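Pranham Water Softener: Installation and Set-up Guide

Section 4. Filling the brine tank and first regeneration

4.1 Before you begin

The work in this section should be carried out only after the inlet, outlet and drain connections described in Section 3 have been completed and checked for leaks. The bypass valve must remain in the BYPASS position until step 6 of 4.3. The softener should stand on a level floor that will bear the weight of the unit when full.

You will need a clean bucket, a dry cloth and a supply of block or tablet salt intended for water softeners. Salt sold for clearing roads and paths must not be used. It contains grit, and damage caused by grit in the brine valve is not covered by the warranty.

CAUTION: Do not connect the power supply until the control head cover has been refitted.

4.2 Storing salt and small parts

Salt should be kept indoors, off the floor and away from bare metal. Opened packs draw moisture from the air and should be folded closed after use. Fittings removed during installation, including the blanking caps and the spare drain clip, should be kept together in a rigid container and retained for the life of the appliance. They will be required if the softener is moved or returned for service. 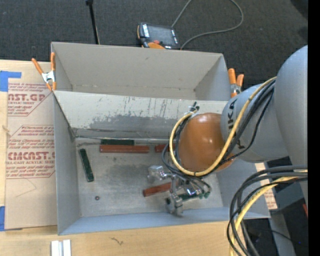

Hjalti Riis
Technical Author, Installation and Service Documents

4.3 Filling the tank

1. Lift the lid of the brine tank and remove all packing material, including the card collar fitted behind the float.

2. Check that the float moves freely through its full travel. If it catches, turn the float tube a quarter turn clockwise and check again.

3. Pour clean water into the tank until the level reaches the lower line on the float tube. Water is added by hand on this occasion only. At every later cycle the softener draws its own supply.

4. Add salt to the height of the upper line. Do not fill above this line, and do not press the salt down.

5. Wipe any salt from the rim and refit the lid. Salt left on the rim will prevent the lid from closing fully.

6. Turn the bypass valve slowly to the SERVICE position. Open the nearest cold tap and allow the water to run until it is free of air, then close the tap.

NOTE: The water may be slightly coloured at first. This is fine resin dust and is harmless. Do not draw hot water until the colour has cleared.

4.4 Starting the first regeneration

1. Connect the power supply. The display will show the time of day, flashing.

2. Set the time with the arrow keys and press SET. The regeneration time is preset to 2 a.m. and may be changed in the user menu.

3. Enter the capacity for your model. For the Brusent, enter 2,000 litres. For the Ultex, enter 3,000 litres.

4. Hold down the REGEN key until the valve motor starts. The full cycle takes 60 minutes, during which untreated water is supplied to the taps.

5. When the display returns to the time of day, inspect the drain hose and the overflow elbow for leaks.

CAUTION: Do not disconnect the power supply during a cycle. If the supply fails, the valve will hold its position and continue when power is restored. Check the time of day afterwards.

4.5 Fault codes during set-up

E1: The valve has not reached its home position. Disconnect the power supply, wait for the display to clear and reconnect.

E3: No flow has been detected. Check that the bypass valve is fully in the SERVICE position.

E4: The brine tank is overfull. Close the bypass valve, remove water to the lower line and check the float as in 4.3, step 2.

If a code returns after these checks, leave the softener in bypass and contact the Kárason service desk, quoting the serial number printed inside the lid.

Continue to Section 5, Testing and adjusting water hardness.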